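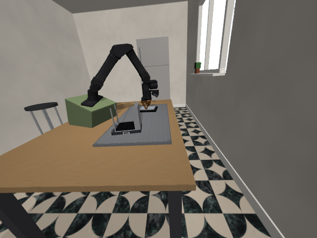
Black robot arm reaching down over a wooden table

Treloar Club batting pads: my review after one half season
By Lejla Ivanov, 6/26/25

I started cricket late, at 31, and for two summers I used the pads from the club bag at Ronbridge. They were too long for me and one strap was always missing. In April I bought my own pair, the Treloar Club in the small adult size, for 122 euros with delivery. I have worn them in eight matches and at most of our evening nets.

The first thing I noticed was the weight. They are lighter than the club ones, and when I run a quick single I do not feel that I am carrying two doors on my legs. The knee part bends well from the first day. The top of the pad, above the knee, was stiff in the beginning and pushed into my thigh when I took my stance. After five sessions it became softer and now I forget it.

Protection is good for my level. Ilse Reinholz is our fastest bowler and she has hit me on the shin more often than I like to admit. I felt the ball, but I had no bruise. On the inside of the knee there is less padding, and one ball that came back from the pitch hurt me there quite a lot.

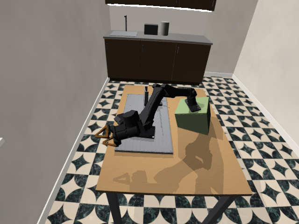 The straps are the weak point. There are three on each pad, with Velcro, and they are too long for a thin leg. The end of the bottom strap comes loose and touches the other pad when I run. I have cut mine shorter with kitchen scissors, but at this price I should not have to do it. The Sullton pads which Ilse wears have a small loop that holds the end, and it is a much better solution.

Cleaning is easy. Grass marks go away with a wet cloth, red ball marks stay. The lining dries overnight if you do not leave it in the bag.

I also tried a pair from Dinora in the shop. They cost less, but the knee roll sat too low on me, so shorter players should try them on before they order.

I give the Treloar pads 8 out of 10. I would buy them again for club cricket. For indoor nets in winter I would probably keep the old ones.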